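Tecnologia dos Utensílios de Corte
Apontamentos da aula 2 – Tesouras: geometria, pega e entrega
Versão revista em 20 de outubro de 2012

Estes apontamentos substituem a folha distribuída em março. A parte relativa à afiação passa para a aula seguinte e não é matéria do teste intermédio.

1. Definição e partes

A tesoura é um utensílio de corte por cisalhamento, formado por duas lâminas opostas que rodam em torno de um eixo comum. Cada metade compreende a ponta, o fio, o dorso, a zona do eixo, a haste e o anel (ou olhal). Na terminologia da disciplina reserva-se «lâmina» para a porção situada à frente do eixo e «haste» para a porção situada atrás. O termo «cabo» designa o conjunto da haste e do anel.

Do ponto de vista mecânico, a tesoura é uma alavanca interfixa dupla. A força aplicada nos anéis transmite-se ao material segundo a relação

F2 = F1 × (a / b)

em que a é a distância do eixo ao ponto de aplicação dos dedos e b a distância do eixo ao ponto de corte. Durante o fecho, b aumenta e a força disponível diminui. Daqui resulta a regra prática de cortar materiais resistentes junto ao eixo e reservar a ponta para incisões curtas.

2. Contacto entre lâminas

As lâminas de uma tesoura bem regulada não assentam uma na outra em toda a superfície. Apresentam uma ligeira curvatura no sentido do comprimento, de modo que o contacto se reduz a um ponto que avança do eixo para a ponta à medida que a tesoura fecha. Se a folga no eixo for excessiva, o material dobra entre as lâminas e não é cortado. Se for insuficiente, o atrito aumenta e o fio desgasta-se de forma irregular.

A verificação faz-se com uma tira de tecido fino, cortada em todo o comprimento útil da lâmina. O corte deve ser contínuo até à ponta. Qualquer fio puxado indica folga ou boca no fio, e a posição do defeito na tira corresponde à posição do defeito na lâmina.

3. Pega pelos anéis e pega pelas lâminas

A pega de trabalho faz-se pelos anéis, com o polegar num deles e um ou mais dedos no outro. O indicador pode apoiar-se na haste para estabilizar a direção do corte. A pega pelas lâminas usa-se apenas com a tesoura fechada, para transporte a curta distância, para pousar o utensílio ou para o entregar a outra pessoa. Os anéis ficam então livres e do lado oposto ao das pontas.

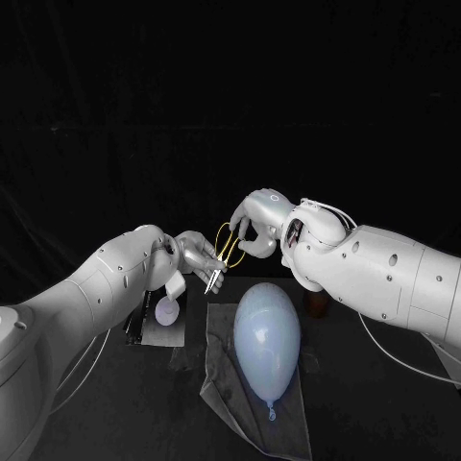
POSIÇÃO FECHADA

Tesoura de anéis dourados e lâminas prateadas, segura pelas lâminas. As pontas estão juntas e voltadas para o tampo; os anéis ficam levantados, no lado contrário. Para efeitos de entrega interessam a orientação dos anéis e o fecho das pontas. O acabamento dos cabos não tem influência na manobra.

Sequência de entrega a adotar nas aulas práticas:

a) fechar a tesoura por completo;
b) passar a mão dos anéis para as lâminas, sem envolver o fio com a palma;
c) orientar os anéis para quem recebe;
d) largar só depois de sentir a pega do outro lado.

Sobre a bancada, a tesoura pousa-se fechada e deitada, com as pontas afastadas do bordo. Não se deixa debaixo de tecido ou papel.

4. Modelos da sala

A sala dispõe de 18 tesouras, repartidas por dois tipos. O modelo Temero 661 tem anéis simétricos e destina-se a papel e fio. O modelo Turnberg 400 tem anéis desiguais e destina-se a tecido – não deve ser usado em papel, cujas cargas minerais degradam o fio. As referências estão gravadas na haste, junto ao eixo.

5. Trabalho a entregar

Escolher uma tesoura de cada tipo e medir a e b em três posições de abertura. Calcular a relação de forças em cada caso e apresentar os valores em tabela, com as medidas em milímetros. Indicar a referência gravada na haste e juntar a tira de ensaio do ponto 2, com os defeitos assinalados a lápis.

Leitura de apoio: caderno Dubey, capítulo relativo a alavancas; catálogo Erberg, secção de eixos e parafusos de regulação.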